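Rain gauges, bench check before they go back to the river
16 January 2025

The Bomwood gauge and the Zomthorpe gauge are now both in the workshop. I started with Bomwood, as it is the one which people complain about. The flood desk says it reads low in heavy rain compared with the radar, and in light rain they have no problem with it.

Opened the cover. The funnel was half closed with pine needles and something like moss, and behind the filter there was a dead beetle. I took everything out and kept it in a small bag, because Kavitha Pai wants to see how much rubbish each site gives. The bucket itself is clean, only a brown line where the water stands. Pivot moves freely. The level bubble on the base is fine on the bench, but this tells me nothing about how it was standing in the field. Next time please make a note of the bubble before lifting the gauge from the post. I also forget this.

Logger file: 2161 tips from the end of August until it was taken down. Each tip is a fifth of a millimetre. I looked through the file for double tips (contacts which close again immediately) and found a few in the windy nights, not so many that they would explain anything, and in any case they would make it read high. The complaint is that it reads low.

First run, slow drip, with the 3000 ml bottle and the fine nozzle. Very good agreement with the expected tips. Second run, same bottle and the wide nozzle, which is for us "heavy rain". Now it is clearly under. I repeated it after lunch and it was the same. So the flood desk is right, and I will tell them this today.
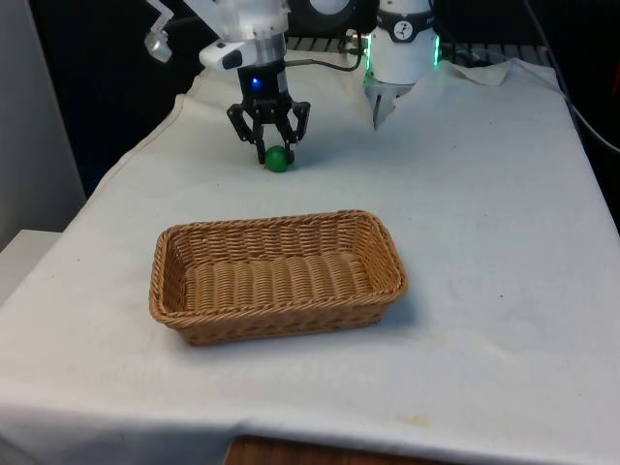
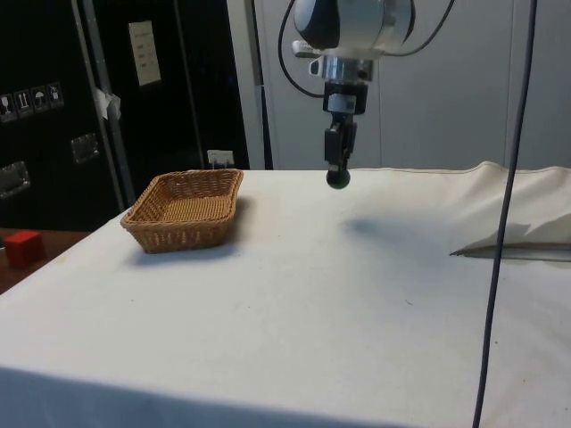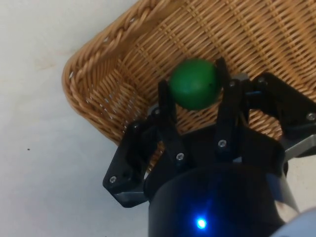
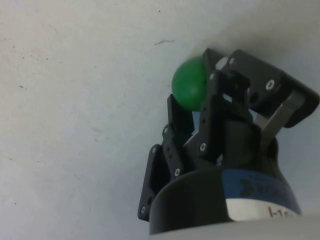 The usual reason for a low reading in heavy rain is that water continues to run in while the bucket is turning over, and this part is lost to the count. Every gauge of this type does it a little. The Munasinghe correction table is made for this, and we apply it in the software for all stations. But I looked in the station settings and for Bomwood the correction was switched off. Perhaps it was like this from the change of logger. I could not find who did it or when, the change list has no line for it. I did not switch it on yet. I want first to finish Zomthorpe, so that I compare both in the same condition.

If the missing correction is the whole story, then the old data can be repaired from the tip times, we don't lose the autumn. If it is only one part, the stop screws must be adjusted, and then the old data are a bigger question. I would not touch the screws before we know. Last time (old book, page 123) somebody adjusted the screws and cleaned the funnel in the same afternoon, and afterwards it was impossible to say what had helped.

Zomthorpe: only the slow drip done so far. Agreement is a bit worse than Bomwood, reading slightly high. The left side of the bucket seems to tip earlier than the right side. I will weigh the water for each side separately with the small syringe. The cable gland on this one is cracked and must be replaced before it goes outside again, we have the right size in the grey drawer.

Until they are back, the river forecast for Metness uses only the radar for the upper valley. The forecaster on duty knows about it. There is no big rain in the outlook, but the ground is already very wet up there and I don't like to leave it so for long. Kavitha can drive to Bomwood as soon as I sign the sheet. Zomthorpe needs the ladder and 2 people, so it will go later.

To do:
- email to the flood desk: low reading in heavy rain confirmed, cause not yet sure
- Zomthorpe with the wide nozzle, at least two runs
- weigh left and right side, Zomthorpe
- new cable gland
- run the Bomwood autumn file again with the correction on, save under a new name, do not overwrite
- ask if other stations also have the correction off
- order filters, we have one left

Bottle and nozzles are drying at the sink, please leave them there, I need them again tomorrow morning.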